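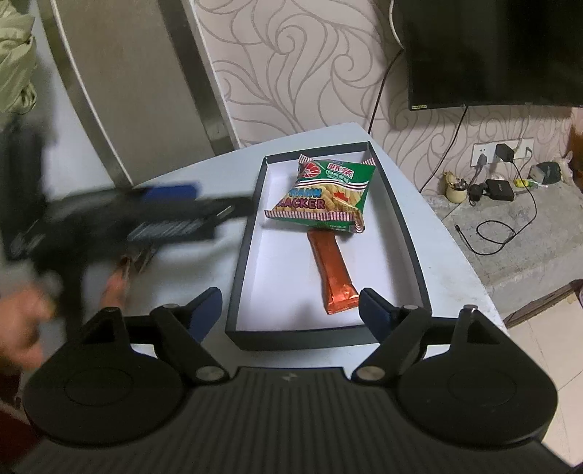 Kirkstead Open Day
Demonstration Area Safety Checklist, with Inspector's Comments

Area: Handling demonstration, ground floor
Host: Paulík Automation, Kirkstead site
Inspected by: Crescencio Alcaraz, Site Safety
Demonstration lead: Oldřich Čierny
Inspection start: 7:40 a.m.
Status key: S = satisfactory; A = action needed before opening; N/A = does not apply

Section 1. Access and floor

1.1 Visitor route marked from entrance to demonstration table. S
Comment: Route follows last April's plan. The second turn is tight for wheelchairs but meets the site minimum width.

1.2 Floor clean, level and free of loose items. S

1.3 Cables kept off the visitor route. A
Comment: Wall cables near the television and the coiled cable on the stone ledge do not cross the route. They are, however, within reach of a small child. Coil to be secured and the ledge cleared of anything the demonstration does not use. Action: Čierny.

1.4 Exit visible from the demonstration table and not blocked. S

1.5 Visitor numbers controlled. S
Comment: Maximum group size is 10, including accompanying adults. The steward at the entrance holds the count. Groups are not to be combined, even when one arrives late.

Section 2. Table and work items

2.1 Table stable under normal leaning load. S

2.2 Table edges free of sharp corners. S
Comment: Rounded edge, no damage found.

2.3 Tray placed so that both operators can reach it without crossing arms. A
Comment: Tray is to be set lengthwise, with its position marked on the tabletop with tape. During the trial run it crept toward the far side and the operators began to lean. Action: Čierny.

2.4 Work items light, unbreakable and sealed. S
Comment: Snack bag and foil-wrapped bar accepted. Glass, cans and anything with a loose lid remain excluded.

2.5 Work items not offered to visitors as food. A
Comment: The packets are handled all day and must not be given away. The trial group asked twice. A sign is required at table height. Several visitors are expected to have food allergies, and the booking form did not ask. Action: front desk to add the question for the afternoon groups.

Section 3. Hand-held grippers

3.1 Jaws open and close freely through full travel. S

3.2 Jaw pads secure, with no lifting at the edges. S
Comment: Blue pads checked by hand on each unit. Spare pads are in the Trulley case under the front desk.

3.3 Pivot screws tight. A
Comment: One screw on the second unit took a quarter turn. To be rechecked at the midday break and entered in the log.

3.4 Pinch points explained before a visitor takes hold of a gripper. A
Comment: The spoken introduction covers the jaws but says nothing about the free hand. When two people work over one tray, fingers can be near the other person's jaws. The following wording is to be added: "Keep your free hand off the table while your partner is moving."

3.5 No more than two grippers in use at the tray at one time. S
Comment: A limit of 2 applies to staff as well as visitors.

3.6 Swing clearance between operators. A
Comment: Side-to-side movement at the left of the table was faster than needed in the trial run. Operators are to lift, pause and then move. Spectators stand behind the line, at least 30 inches from the table.

3.7 Minimum age for handling. S
Comment: Set by the host at 12. Younger children may watch with an adult.

Section 4. Electrical

4.1 Wall socket and plugged-in charger free of visible damage. S

4.2 Chargers not used by visitors. A
Comment: Visitors will look for somewhere to charge their phones. Direct them to the front desk.

4.3 Television mount secure. S
Comment: Accepted on the basis of the Melham maintenance record. The mount was not load tested during this inspection.

Section 5. People and emergency arrangements

5.1 Demonstration staff briefed. S
Comment: Briefing sheet signed by all staff on the morning shift. The afternoon shift signs on arrival.

5.2 Coats and bags stored away from the working side of the table. A
Comment: Hanging garments to be moved to the cloakroom.

5.3 First aid kit present and in date. S
Comment: Roughly half the adhesive bandages have been used. Refill before the next event.

5.4 Stop word agreed and known to both operators. S
Comment: The word is "hold." Both operators set their grippers down on hearing it.

Release

The area may open once items 1.3, 2.3, 2.5, 3.4 and 5.2 are closed and initialed by the demonstration lead. Items 3.3, 3.6 and 4.2 are to be monitored during the day.

Closed items initialed: O. Č., 8:50 a.m.
Released for visitors: C. Alcaraz, 9:05 a.m.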